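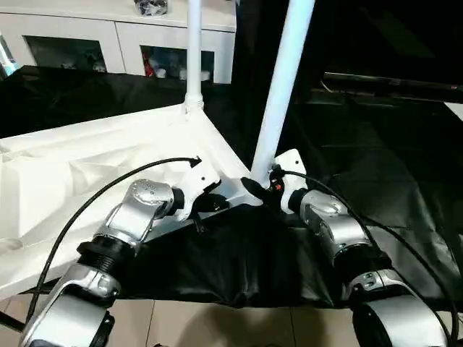

December, a little after seven in the morning

Couldn't sleep for excitement, so I'm writing this with a blanket round my shoulders and the first coffee of the day. We sang at Jirnside last night! The whole of it, start to finish, all 35 of us squeezed onto risers meant for far fewer, and I have never heard us sound like that.

Tekle Gebremichael had us warming up in the corridor with those siren noises (my throat is still buzzing), and then we were on. The Brulora songs came first. I was dreading the second one, where the altos hang on that long low note while the sopranos wander off wherever they please, but Kátia was next to me and breathed so calmly that I just borrowed her breathing. We held it. It felt like standing inside a bell.

Lindalva took the solo in the lullaby. She has been fretting over the top line since September, and last night it floated out as if it had been waiting there all along. I got goosebumps right down to my knees and nearly missed my own entry. Daiane did miss hers, and laughed about it all the way home.

There were some 400 people in the hall, and they stamped for an encore – stamped! We did the Fagerlund carol again, faster, and it was scrappy and wonderful.

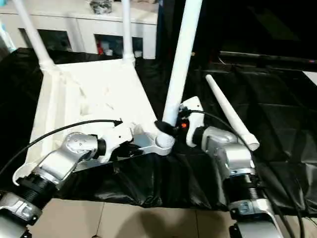 ## Later, after lunch

Tainá called. She wants the two of us to learn the duet for the Dunholm concert, and I said yes before she'd finished asking. It's 7 pages and the middle section changes key twice. I've already picked out the lower part on the piano, very slowly, with one finger, and there's a turn at the bottom of page three that I played over and over for the pure pleasure of it.

Must remember: return the green folder, ask Tekle about the Portuguese vowels, buy more honey. Also call Mom, who wants to hear every single detail and will get them.

Soup for dinner, I think, and then bed early. I keep humming the carol. The neighbors must know it by now.

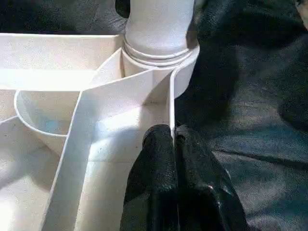 *White post with raised rings near the bottom, dark cloth behind.*

Rehearsals start again in January, and I can't wait.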